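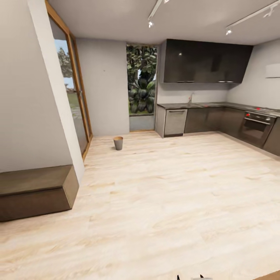
Joyce Magesa thinks I've got it backwards. Last month I wrote a few grumpy paragraphs about open-plan houses, and she wrote in to say that when her kids were small, the only thing that kept her sane was being able to stir a pot and see both of them at the same time. Walls, she said, are for people who don't have toddlers.

Fair enough, Joyce. I've been chewing on that for a couple of weeks, and I'm going to give you the toddler years. Take them, they're yours. But toddlers turn into eleven-year-olds with a trumpet, and the house stays the same house, and that's where I want to pick the argument back up.

I grew up in a place with a door on every room. It was a narrow, drafty thing on the hill side of Givthorpe, and my mother spent half her life yelling "door!" at whoever had just walked through one. The kitchen was tiny. If two people were in it, one of them was in the way. We all complained about that kitchen, and when my parents finally had some money they talked about knocking it through into the dining room the way other families talked about Hawaii. They never did it. I used to feel sorry for them and now I'm kind of envious.

Because I did do it! We bought our current house partly for the big room. I stood in the middle of it with the realtor and my voice bounced off the far side and I thought, well, that's what success sounds like. Then we moved in, and I found out what else bounces. The dishwasher, for one. The blender. My husband's phone calls with his brother, which run long and involve a lot of laughing at things that happened in 1994. If somebody fries an onion at six, my sweater on the couch knows about it until the next wash.

And the mess. In my mother's house, when company came, you shut the kitchen door on the whole disaster and carried out a nice dish like it had appeared by magic. In mine, guests sit there with a drink in their hand looking straight at the roasting pan. I now clean while I cook, while talking, while pretending I'm not doing either one. My friend Wendy Ackroyd says she loves it because she feels like part of things. Wendy isn't the one with the colander on her wrist.

I know the other side. Light is the big one, and I won't argue with light. Old houses could be awfully gloomy in the middle, and I can remember needing a lamp on at noon to find my shoes. I also know the history has a lonely streak in it, that a lot of women spent a lot of years shut up in a small hot room while the rest of the family enjoyed itself down the hall. My grandmother did. When people say the open kitchen let the cook out, I think there's truth in that. I just wish it hadn't let everything else out along with her.

What bugs me is that it stopped being a choice. We toured houses for 5 months before we bought, and I can barely remember one that still had its dining room. The listings all talked about "flow." I have never once in my life needed to flow. I need to sit in a chair and finish a chapter.

There's a builder near us called Bredinum, and their sales brochure has this line about a home where everyone is together. Together is great, I like my family. But I like them better after I've been away from them for an hour, and I suspect they'd say the same about me. When I was fourteen and furious I could stomp to a room, close the door and be furious in there until I got bored with it. My daughter has her bedroom, sure. Between the front door and that bedroom, though, she has to cross the entire big room with her face on display, and somebody (me) is going to say "What's wrong, honey?" every single time. I can't help it. I can see her.

Then there's heating. Our living space is 312 square feet bigger than my parents' whole downstairs was, and it's all one lump of air. You can't warm just the corner you're using. I wear a blanket like a cape from November on.

Colin Nuttall, who lives two doors down, went and put a wall back in last year. A plain wall with a door in it, right between the kitchen and the rest. People were so strange about it! One neighbor asked if he was worried about resale. I went over to see it and he took me into the new little room, which has a chair and a radio and not much else, and he pulled the door shut behind us. The noise of the house dropped away. I didn't want to leave. I'd had my coffee and said my goodbyes and I was still in that chair.

I should be honest that I haven't called a contractor. It costs money, and my husband likes the big room, and we do have good Thanksgivings in it, with the table pulled out as far as it goes and kids underneath. Some nights in July with everything open and the ball game on low, I like it fine too. I'm not asking anybody to brick themselves in.

What I'd like is for doors to come back on the menu. Sliding ones, folding ones, those old pocket doors that stick in humid weather, I don't care. Let people have the big bright space on Sunday and something smaller on a weeknight when one kid has a test and the other has that trumpet. Builders could offer it as an option the way they offer six kinds of faucet. I'd give up all six kinds of faucet.

So Joyce, write to me again when yours are in middle school. If you still don't want a door by then, I'll print the whole letter.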